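17 February 2020

## Wiping and folding still slow for machines, Imex bench trial finds

Machines can now wipe a flat surface to an acceptable standard in most cases but remain too slow for paid cleaning or shop-floor work, according to results released by automation firm Imex. Folding, sorting and putting away small items gave weaker results.

The trial covered 181 attempts at short chores, split between household jobs and tasks taken from retail stockrooms. A two-fingered gripper was used throughout. The control software was supplied by Clorkeo, which trains its models on recordings of people doing the same jobs with hand-held versions of the gripper.

Of the 181 attempts, 160 were completed without a person stepping in. Imex said the figure should be read with care. An attempt was marked complete if the item ended in the right place or the surface passed a visual check, and no attempt was stopped for being slow. Under a time limit set at twice the human average, the number of passes fell to 50.

Cloth was the main source of difficulty. A rigid object has a fixed shape, so a grip that works once will usually work again. A cloth changes shape each time it is picked up, and the software has to judge how much material is held and how much is hanging free. In wiping, a bunched cloth is often good enough, provided enough of it reaches the surface. In folding it is not, and most of the failed attempts fell in that group.

Glossy surfaces added a second problem. Reflections from ceiling lights can be read as marks, and a clean screen may be wiped again and again. Clorkeo said its October release had reduced repeat wiping on glass, but that strong overhead lighting still caused errors. The company has asked for more recordings made under ordinary office lights, with tablets, phones and other dark screens on pale tables.

The hand-held method is cheaper than driving a full arm by remote control. The operator holds the tool, closes the fingers on the object and carries out the chore at close to normal speed, while a camera on the tool stores the view. Its drawback is that a person's wrist moves in ways that many arms cannot copy, and part of each recording may have to be thrown away.

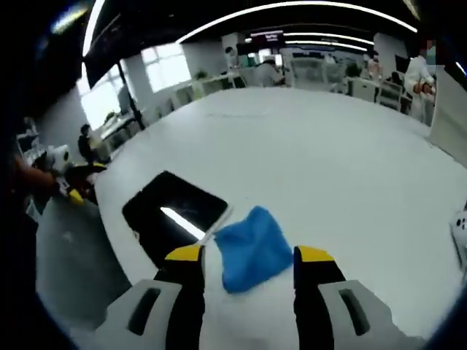 ### Shop-floor use

Radebe, a retail fittings supplier, took part in the stockroom tests. Its tasks included placing boxed goods on a shelf, turning labels to face forward and clearing packaging from a counter. Shelf placing was the most reliable job in the whole trial. Label turning worked on square boxes but was poor on bottles, where the fingers tended to slip before the turn was finished.

Radebe said it had no plans to put the system into stores at present. Its view is that a machine working behind closed doors at night could be slow and still be useful, as long as it did not need a member of staff on call. The trial did not reach that point — the longest run without help was 3 hours.

### Wear and cost

Finger tips were changed more often than expected. The soft material loses grip as it picks up dust and cleaning fluid, and failures rose towards the end of each set. Imex now recommends that tips be checked at the start of every shift and replaced as a pair.

No price has been given for a finished product. Ninix, which makes the gripper, sells the hand-held version to laboratories only and said a model for fitting to an arm would follow once the finger mounts had been redesigned.

### Next stage

A second trial will use the same chores with a fixed time limit from the outset. Imex will also report wiping on glass separately from wiping on matt surfaces, which were combined in the current figures. Laundry folding stays on the list, limited for now to square cloths and hand towels.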